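Mar 13, 2019
By the course instructor, Automation in Home and Workshop

Lecture 3. Can machines do the chores yet?

In the first two lectures we spoke about machines which do one thing. The washing machine turns a drum, the dishwasher sprays hot water, the conveyor at a factory moves a box from one end to the other. These machines are very good and we stop noticing them. Today I want to speak about the chores which are left over, and why they are left over.

Please take a sheet of paper before you read further and write down what you did with your hands this morning. Students usually write "made coffee" and "got dressed". Then I ask them to write it again with every grasp. Open the drawer, find the spoon between the other spoons, hold the bag so that it does not fall over. The list becomes long very quickly. Most of the items on it are some kind of picking up and putting down.

1. What we mean by a chore

For this course a chore is a task which (a) is done many times, (b) needs no special education, and (c) is done in a place that was arranged for people. Point (c) is where the trouble is. In a car factory, a part comes to the robot always in the same position. In a kitchen, the cup is where somebody left it.

A shop floor has both kinds of work. Welding a frame is not a chore in our sense. Emptying a tub of mixed returns is a chore, and in many warehouses it is still done by a person standing at a table.

2. Picking from a bin

The standard exercise is called bin picking. Several things lie in a bin, and the arm must take them out one at a time and place them in another bin. To a visitor it looks like nothing. A child of 3 years can do it and will do it without being asked, with the toys that you have just put away.

For the machine there are four questions, and it must answer all of them for each object. Where does one thing end and the next begin? Where can I close my fingers? Will I hit the wall of the bin on the way? Do I have the thing in my hand, or only the air?

The third question is often forgotten by beginners. An industrial arm is large and the wrist is thick, and the fingers are at the end of all this. An object in the middle of the bin can be approached from many sides. An object close to a wall leaves fewer choices, and in a corner fewer still. 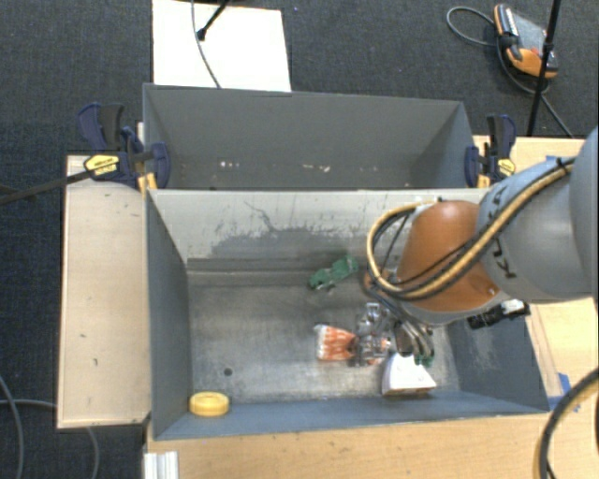

Imedine, who read the draft of these notes, objects that a bin is already too kind to the robot, that at home the things are under the sofa or behind the radiator and no one has clamped the sofa to a table. I accept this. A bin is a small and honest part of the problem, and we begin there so that we can measure something.

Now think about materials. The white wedge under the green fingertips has flat faces, and flat faces are pleasant for a gripper. Clear plastic is a different matter. Light goes through it and also bounces from it, so a depth camera may report a hole, or the floor, or a point which does not exist. A package with a soft or translucent side has one more difficulty: it may change its shape when you squeeze. A ring can be taken by the rim, but then the program must know that it is a rim.

3. A small calculation

Suppose that a station must move 600 items in one shift, and suppose that it fails on 11 of every 100 attempts. This sounds like a good student. But somebody must come for the failures which the machine cannot repair by itself, and if this person has to stay near the machine all day, then you did not save a worker. You bought a robot and kept the worker.

At home it is worse. There is no technician in the home, there is only the owner, and the owner wanted to read a book.

Please do not confuse the rate of failed attempts with the rate of failed tasks. Many failed grasps can be tried again. A dropped glass can not.

4. Two cases for discussion

Kollotano is a project for sorting mixed household items into trays. The group limits itself to hard objects and leaves out cloth completely. Is this a fair limit? What part of your own list from this morning would remain?

Haslinger is a repair shop for small appliances. The owners wanted an arm to sort incoming spare parts. Before buying, they changed the bins, the lighting and the order in which the parts arrive, and after that a person needed much less time for the same work. They have postponed the arm until July. Discuss if this is a failure of automation or a success of it. I have changed my opinion on this case more than once.

5. So, can they?

My answer for the moment: partly, on the shop floor, with known objects and a fixed place. In the home, the floor vacuum and not much else that has to grasp. Laundry is far away - a towel has no shape of its own, and we will give it a full lecture.

For next time

Read the Gunero chapter in the course pack, only the part on grasp planning. Bring your list of grasps. Mark each one with H (hard object), S (soft object) or T (transparent object), and choose one that you think a two-finger gripper could not do. Write half a page on why, with a drawing. The drawing can be ugly but the fingers must be in it.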